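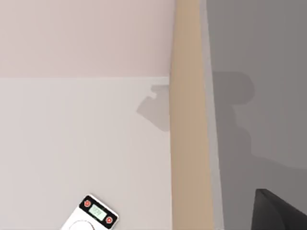
Simulated workspace, kitchen scale on a light surface.

Kiverora Scale Scenes – Rules for Use and Contribution
Version of 1/8/21

The set holds 111 simulated episodes, 26 of them reserved for testing. It is maintained by the Stinidcombe group.

Contributors shall observe the following.

Rendered and real footage must be stored in separate folders and labeled as such.

Display digits that cannot be read reliably are to be marked "unreadable" – values must not be inferred from other episodes.

Shadows are not to be labeled as objects.

Each episode requires review by 3 annotators before release.

Requests for changes to these rules are considered each May.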